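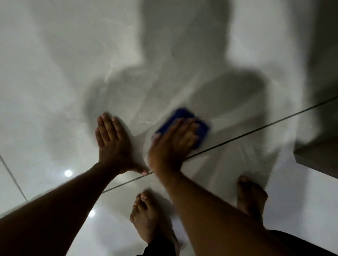

Swirl marks on polished gray tile that come back after every wash

Posted in: Floors and Tile

We have large glossy tiles through the kitchen and hallway, pale gray with a thin white vein in them. They were down when we bought the place, so I have no box and no brand name. My trouble is the swirls. I do the floor on my hands and knees with a blue pad, one tile at a time up to the grout line, and once the light comes in low you see every circle I made. From standing height at noon it looks fine. By 6 in the evening it looks like I never rinsed.

I have tried dish soap, white vinegar in water, and a floor shine product a neighbor gave me (that one made it worse and a bit sticky). Is this residue, or have I scratched the finish? I have over 500 square feet of this, so I would like to know before I do the rest.

- castow_hall

Jarker

Most likely residue, and the shine product is probably the main cause. Those leave a film, and then each wash smears the film around and you see the path of your hand.

Find out first. Pick one tile in a corner, wipe it with plain hot water and a clean white cloth, then dry it straight away with a second cloth. Do that three times. If the swirls on that tile get fainter, it is film. If they stay in exactly the same place and you can feel or see fine lines when you hold a flashlight down near the floor, they are scratches.

For film:

Sweep or vacuum so there is no grit.
Mix a pH-neutral tile cleaner at the weakest strength on the bottle. More cleaner is more film.
Wash a small area, four tiles or so.
Go over it again with clean water. Change the water when it turns cloudy.
Dry with a microfiber towel in straight lines, same direction every time.

The drying is what fixes the look. On polished tile, any water left to dry by itself leaves a mark, more so if your water is hard. It took me two full rounds on my own hallway before it stayed clear.

Leave the vinegar alone until you know what the tile is. If it is porcelain the vinegar won't do much harm to the face, but it is not good for cement grout over time. If it is real marble it will etch, and then you have dull spots that no cleaner takes off.

Filip

what kind of blue pad? some are just sponge and some are scouring pads with grit in them. check the package, it should say non-scratch. I wouldn't use any scouring pad on a polished floor, get a flat mop with a microfiber cover and save your knees

prornen_tile

Agree with the first reply. I would only add that grout haze can look the same on a floor that was never cleaned properly after it was laid. If plain water and neutral cleaner change nothing after two tries, ask at a tile store for a haze remover that is safe for polished porcelain. Those are acid based, so be sure it isn't natural stone first, and test it on a tile under the fridge. Wear gloves and keep a window open.

Also do the wash when the sun is not on the floor. It dries too fast to keep up with by hand.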